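How to apply for a late licence for your club night
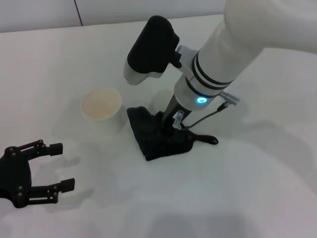 Drendley, 13 Jun 2026

Many promoters start to think about the licence when the DJs are already booked. Please do it in the other order. I made this mistake with my first party at the Tisura and we had to stop the music at eleven.

First, ask the venue for its own licence and read the closing hour. If it covers your night, you need only a letter from the manager.

If it does not, fill in the late form at the town hall. Write the real capacity. For the main room of the Tisura it is 184, and the bar upstairs is not included.

Next, add a floor plan with the exits and the place of the speakers. A drawing by hand is accepted – but write the measures in metres.

Then tell the neighbours. Ghislain Dufour, who books the Lemieux, puts a letter in each door with a phone number that someone answers during the night. I copy him now.

Pay the fee at the desk and keep the receipt with you at the door.

For October dates, send everything before the end of August. The office is slow in summer, and it does not reply to emails on Fridays.

Darcy Després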